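Takix Community Help > Automation > Safety and good practice

Which rules apply to a two-arm robot handling laundry in a furnished room?

Posted Feb 21, 2022 by Graline
Tags: risk assessment, collaborative, soft goods, grippers

We run two lightweight arms on a common base and are moving from a fenced bench to a furnished bedroom with a real bed, side furniture and carpet. The task is picking up loose clothing and sheets and putting them in a basket. The arms hold fabric only, no tools. Speed is limited in software and there is an e-stop on a cable.

On the bench we worked to the industrial robot standards, ISO 10218-1 and -2, with ISO/TS 15066 for the contact limits. Our safety reviewer now says that ISO 13482 (personal care robots) should be used because the room is domestic. The integrator says that nothing changes as long as the operators are trained staff. I can't get either of them to put it in writing.

What I need to know:

Which document do I assess against while the only people in the room are our own staff?
Does cloth in the gripper count as part of the tool when I work out clearances?
Is there any accepted practice for cables on carpet?

The reach of each arm is known and the payload is well under the rating. I have a draft risk assessment with 17 hazards in it, most of them copied across from the bench.

pruline_tech
Accepted by the poster

The furniture doesn't decide it. Intended use and the people exposed do. If this is development work by trained staff under your control, it is still a workplace, and your duties under workplace safety law come first. The 10218 series and TS 15066 are a reasonable basis for that stage. ISO 13482 comes in when the intended use is personal care in a home, with people who have had no training. If that is where the product is headed, read it now and record the gaps, but don't claim conformity with either one on the strength of a single assessment. Put the split in writing yourself, as a scope statement on page one, and ask both parties to sign it.

Cloth does count. The workpiece is part of the hazard whenever it changes the reach or shape of what is moving. The usual mistake is to measure clearance from the gripper fingers. A sheet picked up near the middle can hang well below the fingers, and a sheet picked up by a corner hangs further again. Measure the longest item you intend to handle, hung from its worst grip point, and add that to the envelope. Do it for each arm, and then for both arms holding items at the same time.

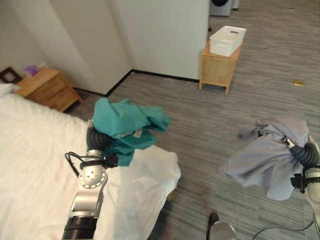 Both arms loaded. The grey cloth hangs over the carpet from the right gripper, and a thin cable crosses the carpet near that arm.

Points I would add to your 17:

Snagging. A hanging item can catch on a drawer, a furniture leg or the edge of a mattress. The load at the wrist then has little to do with the weight of the cloth. Set a force limit and define what the arm does when it trips – stop and hold is normally better than stop and release, but check it against an entangled person.
Obscured view. Bunched fabric near a gripper can hide a hand from a camera. Don't take credit for vision in the assessment unless it is safety rated.
Slip. Items on the floor are a trip hazard for staff. Clear them before entry, with the arms stopped.
Cables. Keep them out of the walking route and out of the drape zone. Fix them along their length. I don't know of a clause specific to carpet, and ordinary trip and abrasion controls apply. Cables that run along a moving arm need a check at full travel for loops that could catch.
Arm to arm. Two arms sharing one item can load each other. Treat this as a separate hazard.

Reassess whenever the item list changes. A towel and a king-size sheet are different workpieces.

gorecki_user

We just use 400 mm extra all round and it's been fine since October. Two arms as well. Never bothered with the standard for home robots, too long.

pruline_tech

A fixed margin is only valid if your longest item supports it. Most flat sheets will hang further than 400 mm from one corner. I would want to see the measurement.

Graline

Thanks. I have rewritten the scope statement and measured the drape by item. The worst was a fitted sheet held by one corner, so that is now the reference item for both arms. Cable route to be redone before the next run.

Górecki

For the record, I am not the same poster as gorecki_user. One addition to the accepted reply: write down who may reset after a force trip, and from where. The reset point should be outside the reach of both arms with cloth in hand, and the person resetting should be able to see the floor on both sides of the bed. We keep ours on a laminated card at the e-stop.

78 people found this page helpful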